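Coreo planner: frequently asked questions

Why does the planner reject a grasp that looks reachable?
Usually the wrist cable margin. Coreo checks the swept volume of the cable as well as the links. Lower cable_margin only after re-running the Farkis calibration.

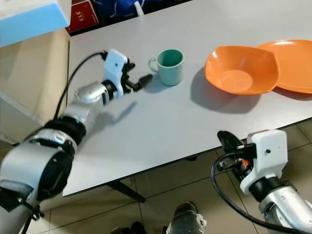 The rejection code is written to the plan log. Code 4 is a cable conflict, code 8 a joint limit.

Can both arms plan at once?
Yes, from version 2. Each arm reserves its space before moving, and the second request waits for up to 2000 ms.
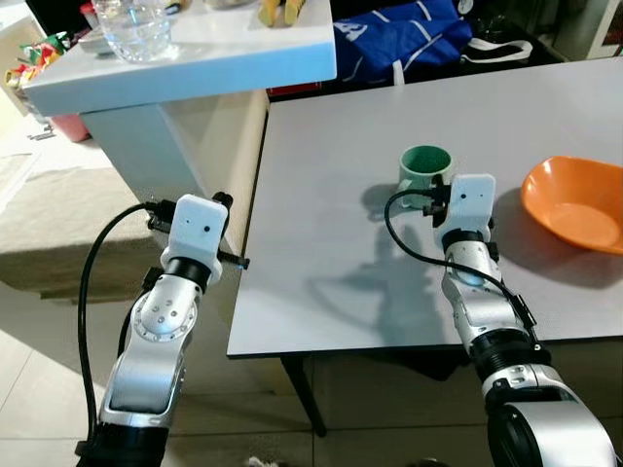

Arm assignment is decided by path cost, and handle direction is ignored. With a mug near the middle of the table either arm may be chosen; here the right gripper has its fingers against the mug and the left is out past the table edge. Set prefer_arm to override this.

Who maintains the Standley driver?
Elsa Kinnunen. Last revised 30 December 2020.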